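Bin picking: fewer demonstrations, better choices

Stellero newsletter, 20 September 2026

The Stellero group has finished the first round of its bin picking study, and the short version is that the arm can learn a decent grasping policy from far fewer demonstrations than we had planned for. The full write-up will follow once the second round is done. This item covers what we tried, what came out of it and what still goes wrong.

The question was a narrow one. When an arm learns to pick mixed objects out of a bin by copying a person, how much does it matter which demonstrations it is given? In our earlier work we simply collected as many as we could. An operator would guide the arm through a pick, put the object back somewhere else and start again. By June we had 700 of these on disk, and a policy trained on all of them was the one to beat.

Looking back through the recordings, we saw that a lot of them were nearly the same. Operators like easy picks. They go for the object in the open, near the middle, and leave the ones lying against a wall or on top of each other until last. The policy had learned those habits too. It was quick and tidy with a ball on clear floor and poor at almost everything near a slope.

For the new round we used a selection method we are calling Skerlow. It starts with a small set of demonstrations and trains five copies of the policy on it, each from a different random start. The copies are then shown a new layout and each proposes a grasp. If they agree, the layout is skipped. If they disagree, an operator is asked to demonstrate that pick and the result goes into the training set. The idea of using disagreement in this way is an old one. The part we had to work on was how to measure it for grasps, where two proposals can be far apart and both be perfectly good. We ended up grouping the proposals by the object they land on first, and only comparing position and angle within each group. 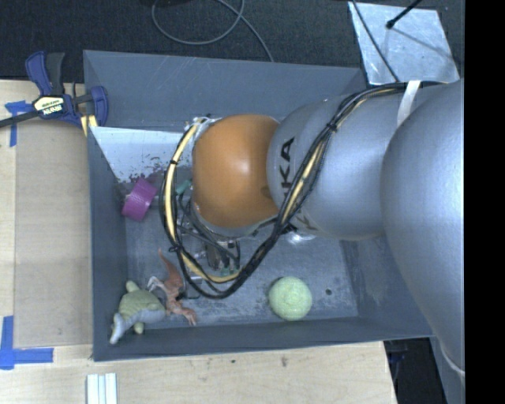

The arm over the bin with a roll of tape, two plastic dinosaurs and a ball.

The objects are ordinary things, picked for their shapes. A ball looks much alike from any side, so the copies tend to settle on it early. A roll of tape can be taken by the rim or across the whole width, and the dinosaurs have necks, legs and tails that stick out in awkward directions. Two of them overlapping gives the copies plenty to disagree over – which makes it a useful layout to ask about.

With 50 selected demonstrations added to a starting set of 16, the policy matched the one trained on the full collection on our standard test layouts. It did better on objects close to the walls. On overlapping objects it was still unreliable, and the usual failure was closing on both at once and lifting neither cleanly.

There are limits to all this. We have used one arm and one bin, and the camera has not moved. Skerlow also needs somebody on hand while it runs, so the time saved on demonstrations is partly spent waiting for the next request.

The second round will use a deeper bin and softer objects, with the same test procedure so that the results can be compared.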